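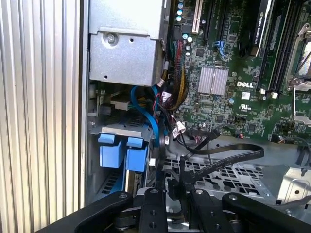 Care and Repair of Picture Books at Home
Prepared by Anisa Osman, Hemau Library Service

Families borrowing from the picture book collection often ask how to look after their own copies. The following advice applies to ordinary household books. Signed, rare or very old volumes should be shown to a conservator before any work is done.

Shelving

Large picture books should stand upright between bookends of a similar height. Books too tall for the shelf may be laid flat, no more than two deep. Keep them out of direct sun, as red and yellow inks fade first – the spine usually shows it before the cover does.

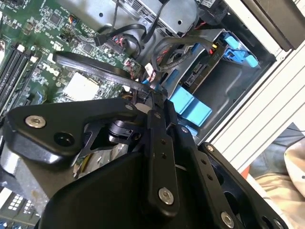

Pop-up and lift-the-flap titles need extra room. Close each page slowly, check that every tab has folded the right way, and do not squeeze these books in beside heavier ones.

Torn pages

Household sticky tape yellows and leaves a stain that cannot easily be removed. Use thin repair tissue and wheat starch paste instead.

1. Place baking paper under the torn page.
2. Line up the printed edges of the tear.
3. Brush a little paste onto a narrow strip of tissue and lay it over the tear.
4. Cover with a second sheet of baking paper, close the book and leave it under a weight overnight.
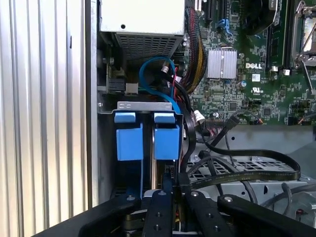 Inside a Dell desktop computer, with a light blue SATA cable.

Replacement flaps may be cut from 200 gsm card. Paper of 80 gsm is too light for a moving part, though it is suitable for tracing the shape beforehand. Colour the new flap before it is glued in place.
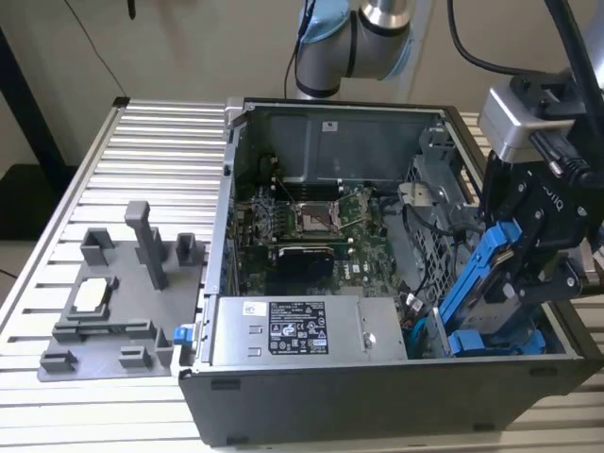 Cleaning covers

Glossy covers may be wiped with a barely damp cloth and dried at once. Matte and cloth covers should be dusted with a soft brush only. Pencil marks inside can be lifted with a white vinyl eraser, working from the centre of the page outward.

Enquiries about repair supplies may be left for Afiq Kwok at the children's desk. The next mending session will be held in June.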